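Tudose 护手霜 起砂问题，第127批和后面几小锅

05/08/2024

接着上次没写完的地方。第127批开罐，还是有砂。我先拿小勺挖了一点抹在手背上，头两圈很好，滑的，第三圈开始就摸到了，一粒一粒，像很细的粗粮粉，再推几下又化掉。化得掉，说明不是什么没溶开的粉，多半还是乳木果脂自己在里面结晶。这个判断我去年12月就写过一次，当时做的是那款脚霜，翻回去看自己的字迹，写得非常肯定，旁边还画了个大感叹号，结果后来降温方式一改就没再管它了，也没记改的是哪一步。气死我自己。所以今天这页我打算啰嗦一点，想到什么写什么，免得以后又来骂现在的我。

先把背景写一下，给接手的人看。Tudose 是给整天洗手、碰土、碰水泥那种人用的护手霜，要厚，要能留在皮肤上，但是不能油到拿不住工具（这两条本来就打架）。油相里乳木果脂占得最多，其次是角鲨烷，再有一点蜂蜡撑骨架。乳化剂还是老一套，甘油硬脂酸酯配鲸蜡硬脂醇。水相里甘油给得很足，尿素少量，增稠用 Gellik。防腐体系没动过，以后也别随便动，动了就得从头做挑战测试，谁想动先来找我吵一架。

乳木果脂换过一次来源，现在用的是 Lalthorpe 那边库里调过来的精炼级。老的那批还剩半桶，颜色偏黄一点，有股坚果味，新的基本没味道，白一些。两桶放在一起看差别挺明显。我一开始怀疑就是换料惹的祸，所以今天第一件事是拿两种脂各做一锅，别的全部照旧。每锅100克，烧杯做，小锅降温快，跟大锅不是一回事，这点要记住，小锅没砂不代表大锅没砂，反过来倒是成立：小锅都有砂的话大锅就别做了。

第一锅，老脂。油相和水相分别加热，都化透了再合。我这次特意多等了一阵，让油相在热的地方多待一会儿，蜂蜡看着早就清了，但乳木果脂里面高熔点那部分慢吞吞的，肉眼看着透明，里头可能还留着晶核，一降温它就拿这个当种子长起来，越长越大。书上都这么讲，我以前嫌麻烦，看见透明就往下走，今天老实了。合相以后上 Wisent 均质，3000转，然后换桨慢搅，冰水浴快速往下拉。

第二锅，新脂，全部一样的做法。

两锅刚做出来都漂亮得不得了，亮，挺，挖起来有个小尖尖，倒过来不掉。刚做出来都漂亮，第127批刚做出来的时候也是这个样子，我还发过消息夸它，所以不算数。各分三个小罐，一罐放室温，一罐进冰箱，一罐冷热交替。明早先看一眼，但真正要等的是后面几周。

第三锅是我自己想试的，老脂，故意慢慢凉，不上冰水，放在台子上自己降，中间偶尔搅两下。目的就是把砂做出来，先能稳定地做坏，再谈怎么做好。这个思路我很喜欢，就是浪费料，老脂本来也快到期了，用掉也不心疼。

写到这里顺便吐槽一下 Wisent。机器是好机器，声音也不大，但是那个头太难洗了！定子的缝里永远藏着一圈白的，泡了热水再刷，刷完对着灯看还有。今天第二锅之前我洗了两遍，仍然不敢保证里面没有第一锅的残留。对这种对比实验来说有点要命，两种脂混进去一丁点，如果其中一种真的带晶核，另一锅也跟着遭殃。以后对比实验的顺序建议先做怀疑没问题的那个。今天顺序做反了还是没反我也说不清，毕竟我还不知道哪个有问题。先放着。

加香的温度单独讲一下。方案上写的是低于五十度加，我今天两锅都是在49度加的，擦着边，主要是冰水浴降得太快，手一慢就冲过去了，我又不想太凉了再加，太凉以后膏体已经立起来，香精拌进去要多搅很久，多搅就进气泡，气泡一多罐子里看着像打发的奶油，好看是好看，过两天塌下去一截，客户会以为我们少装了。香精还是那支带迷迭香的，我个人觉得迷迭香冲了点，抹完手闻起来像刚切完羊排，但是试用的人里喜欢的居多，我少数服从多数。

Gellik 也有话要说。它撒粉的时候特别爱抱团，外面一层湿了里面还是干粉，一颗一颗像鱼眼睛。以前的办法是一边搅一边往漩涡里慢慢抖，手要稳，心情要好，心情不好那天肯定结团。今天换了个办法，先拿甘油把它调成稀糊，再一次倒进水里，几乎没团，省事太多了，早该这么干。唯一要注意的是调好就得马上倒，放一会儿糊就开始变稠，挂在杯壁上刮不下来，那一部分就等于少加了。第二锅我刮得比第一锅干净，稠度可能会因此差一点点，看结果的时候别把这个算到脂的头上。

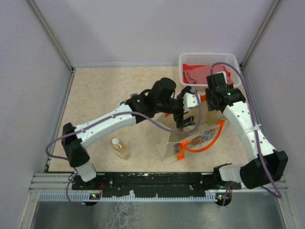
台面和两条机械臂，左边那条是白色连杆配黑色关节。

回头讲手感。我现在判断砂的办法很土，就是抹。挖黄豆大一点，放手背上，用另一只手的中指画圈，不要用食指，我食指上有茧，摸不出来。第一到第三圈注意有没有颗粒，再往后体温把它化了就没意义了。洗完手马上抹也不行，皮肤涨着，什么都是滑的。最好是坐下来，手干的，抹之前十分钟不要碰别的霜。我知道这听着很玄，但是显微镜那边排不上，而且偏光下看到晶体跟手上摸到砂也不完全对得上，有的片子下面一大片亮点，抹起来照样顺，有的看着干干净净，一抹像磨砂膏。客户又不带显微镜买护手霜。

不过还是想要一套记录方式，光写“有砂”“没砂”太粗了。我先定个自己用的分级，大家看看能不能接受：

零级，完全摸不到。
一级，要很仔细才摸得到，不说的话一般人不会注意。
二级，第二圈就摸到，但推几下就没了。
三级，挖的时候勺子上就看得见小粒。
四级，罐子表面都能看见，像煮糊了的牛奶。

第127批我给二级。室温那罐二级，冰箱那罐反而只有一级，很合理，冷的地方晶体长不动，或者说一下子冻住了全是小的，小到摸不出来。冷热交替那罐三级，勺子背面看得很清楚，不好看。慢慢凉的第三锅，写到这行的时候刚到室温，我忍不住去抹了一下，已经有一级了，也可能是我太想让它有砂，心理作用。明天找别人盲抹，罐底贴编号，上面不写字。

讲几个我脑子里在转的解法，先记着，没排优先级。

一个是油相多保温，让它把晶核彻底忘掉，今天已经在试。好处是配方一个字不用改，坏处是大锅加热时间拉长，角鲨烷倒是不怕，乳木果脂闷久了味道会不会变要看。老脂那股坚果味闷久了我总觉得更重，有点像炒过头的花生。

第二个是降温，越快越好，这在烧杯里太容易了，往冰水里一坐就行。大锅靠夹套，夏天自来水本来就不凉，前半段还行，后半段磨磨蹭蹭，正好在最容易长晶体的那一段慢下来，简直像故意的。第127批就是大锅里做的，那天又热。要是能把夹套的水先冷一下再进去，也许什么都解决了，可这涉及设备，要花钱，要填单子，我先不提，等小锅的数据好看了再去开口。

第三个是换脂，拿一部分乳木果脂换成分提过的液态那种，高熔点的部分少了，自然不容易起砂。可是厚度也跟着没了，得靠别的补，蜂蜡加多了会拉手，抹的时候一拽一拽的，鲸蜡硬脂醇加多了又发白，推半天一手白道子。我试过一回，抹完像没抹开的防晒，自己看着都着急。也许 Gellik 可以多给一点，让水相来撑，但是 Gellik 多了以后收手的时候会搓泥，尤其是抹第二遍的时候。这个平衡要做一组小锅才看得出来。

第四个，反着来，主动加晶种，像做巧克力那样调温，让它长成想要的样子。听起来很高级，我也很想试，不过在乳液里到底行不行我心里没底，油都在小油滴里关着，各长各的，晶种怎么传过去？查了半天资料，说法五花八门。放最后，当兴趣做。

对了，还有个容易忽略的：灌装。第127批是放了一夜第二天才灌的，灌之前又稍微温了一下让它好走，温到软但是没化透。这一步非常可疑！相当于把小晶体都化掉、大晶体留下来，然后再慢慢凉，留下来的大晶体有的是时间接着长。我刚刚写到这里才想起来，记录本上那天只有“稍温后灌装”五个字，也没写温到多少度。这位同事（就是我）下次请写数字。

所以加做第四锅，新脂，按第二锅的做法一模一样做完，放一夜，明天照那天的样子温一下再灌。如果第二锅零级、第四锅二级，那罪魁祸首就找到了，换脂的冤案也可以平反。Lalthorpe 那边的邮件我已经写了一半，语气不太好，幸好没发，先存草稿。

第四锅已经做完，盖了保鲜膜贴着面放着，防止结皮。贴面的时候要贴实，留了空气的地方会冒水珠，水珠滴回去膏面就一个个小坑，防腐剂在那一小块也被冲淡了。

pH 测了，四锅都在要的范围里，第三锅比别的略高一点点，可能是凉得慢，尿素在热的时间里多待了一阵。尿素一受热就爱往上带 pH，这个老问题了，乳酸那边留了缓冲的，暂时不担心，但是冷热交替那几罐要盯着，每次看砂的时候顺手测一下，写在同一行，别另开一页，上次另开一页之后那页我到现在没找到。

离心没做。离心机的转子还在别的组手里，问了，说用完就还。破乳我倒不怕，这个体系稳得很，最老的几罐到现在一滴水都没出。

粘度也只测了两锅，第一锅和第二锅，转子换了两次才换到合适的，读数跳得厉害，不抄了，等放一夜稳定了重新测，热乎乎的时候测出来的数没什么意义。第一锅手感上稍微软一点，第二锅站得更直，跟我前面说的 Gellik 刮得干不干净对得上，也可能真是脂的差别。两个变量搅在一起了，烦。后面补一锅老脂、把糊刮干净的，当第五锅。

关于罐子：试样一律用白色矮罐，别再用透明的高瓶，透明瓶摆在台上谁走过都要拿起来晃一晃对着光看，晃来晃去还捂在手心里，等于我又多了一个不受控的温度循环。白罐没人感兴趣。标签贴侧面和底下各一张，盖子上不贴，盖子会拧错。

试用反馈那边也抄一点过来，是发出去的上一轮小样，配方比现在少一点蜂蜡。说好的：晚上抹了早上还感觉得到，手背的干皮下去了，戴手套干活前抹也不打滑。说不好的：罐口太小，手指粗的人挖不到底；迷迭香（果然）；抹完拿手机屏幕上有印子。屏幕有印子这个我没办法，想要留得住就会有印子，最多说明书上写一句睡前用。另有一条写的是“有时候像有沙子，有时候没有，同一罐”，这条我看了很久。同一罐！放车里了吧，白天晒晚上凉，自己给自己做了一轮冷热交替。用这个霜的人本来就常把它扔车里，所以冷热交替那罐不能当极端条件看，得当正常使用来看，标准要提上去，至少要做到一级以内。

那冷热交替的程序也要改，现在高低两头都太客气。具体改成什么先去问问做稳定性的那边有没有现成的，有就照搬，别自己发明。

明天要做的：
看四锅过夜的样子，盲抹，记等级。
第四锅温一下再灌，温度写下来，写数字！
补第五锅。
Wisent 的定子拆下来泡一夜，看能不能彻底洗干净，洗之前和洗之后各拍一张。
甘油快没了，下单，顺便问清楚 Gellik 的新批次什么时候到，旧的那袋口没扎紧，我怀疑吸潮了，称的时候感觉有点涩，不像以前那样飘。
显微镜预约，哪怕排到下周也先排上。
草稿箱里给 Lalthorpe 的那封，重写，客气一点，先只要两批脂的检测单，看看硬脂酸那一栏差多少。

补一句，收拾台子之前又抹了一次第三锅，换左手抹的，这回第二圈就摸到了，给二级。老脂，慢凉，有砂，至少这一格可以填了。表格夹在本子后面，铅笔写的，等盲抹完再描成钢笔。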